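Gravden to Stop Pretending the Creek Takes Out the Trash

Town's new litter program starts in April with nets, bins and a firm word about wet wipes

GRAVDEN. For as long as anyone in Gravden can remember, Ladby Creek has offered free waste removal. You drop a cup in a storm drain on Main Street, it rains, and the cup becomes a matter for the people of Plorkport, three towns downstream. Plorkport has now written to us. The letter was polite for the first paragraph.

Starting in April, the town will fit mesh traps to the storm drains that empty into the creek and will clear them every Monday. The program is called Catch It Here, a name chosen after the public works staff's first suggestion was ruled unsuitable for the side of a truck.
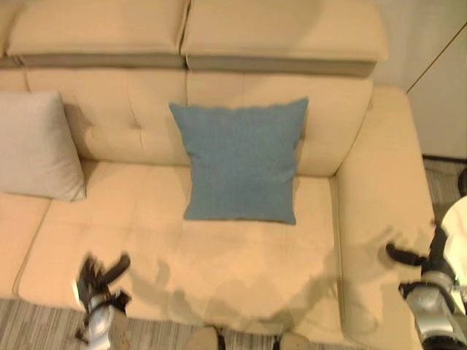
Town of Gravden | Department of Streets and Stormwater

The need for the program became hard to argue with after a trial last fall, when traps were placed on 6 drains between the bus station and the Greco Street bridge. Over 8 weeks they caught 712 pounds of material. Leaves made up a good part of that, and we have no quarrel with leaves. The remaining 382 pounds was litter: drink cups, chip bags, cigarette butts, takeout lids, a great many straws, and one complete set of vinyl blinds that must have taken somebody real effort to get through the grate.

"People think there's a plant somewhere that cleans all this up," said Liam Yeoman, stormwater supervisor for the town. "There's a plant for what goes down your toilet. What goes down the street drain goes to the creek. I've explained this at so many cookouts that I don't get asked to cookouts."

Yeoman's crew will empty the traps by hand and with a vacuum truck borrowed from the sewer division, which would like it back by lunchtime. Leaves and grit will go to the compost yard after sorting. Bottles and cans clean enough to recycle will be recycled. Most won't be.
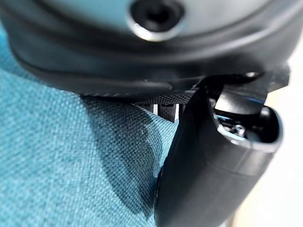 The traps catch only what is big enough to be caught. Cigarette filters break apart into plastic fibers, foam cups crumble, and by the time a shopping bag has been through one winter in the creek it is mostly a rumor with handles. Small pieces pass through the mesh and carry on to Plorkport Harbor, where fish eat them. For that reason the town is also adding lidded bins at the bus station, the ball fields and both ends of the Greco Street bridge. The open baskets now on the bridge will be retired. They have served for years as a sort of waiting room for trash on its way into the water.

Wet wipes deserve a sentence of their own. The package may say they can be flushed, and so can a sock.

Residents who live beside a drain are asked to keep parked cars off the grate on collection mornings between 7 a.m. and noon. Signs will go up before the first pickup. Cars left on top of a grate will get a note on the windshield the first time and a less friendly one after that.

Anyone who sees a blocked drain, a torn trap or standing water should call the Streets and Stormwater desk at Town Hall during office hours. Please don't lift the grate yourself. They are heavier than they look, and Yeoman has a story about a flip-flop that he will tell you whether you ask or not.
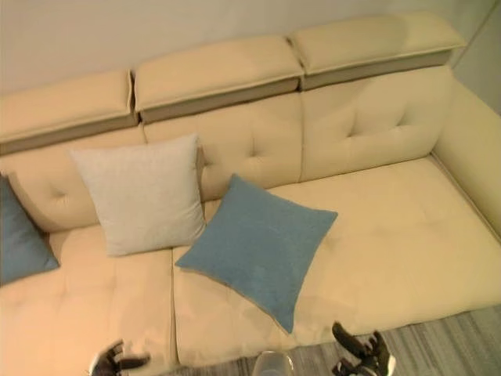 Will the traps make my street flood in a heavy rain?

Each trap has an overflow gap at the top, so water can still get through when the mesh is full. Crews will also check the low spots on Greco Street ahead of any big storm in the forecast.

The weight of litter caught will be posted each month in the Town Hall lobby, listed by street. Several streets have already asked whether this is necessary. A copy will go to Plorkport.

Media contact: Liam Yeoman, Department of Streets and Stormwater, Gravden Town Hall. Mornings are best, except Monday.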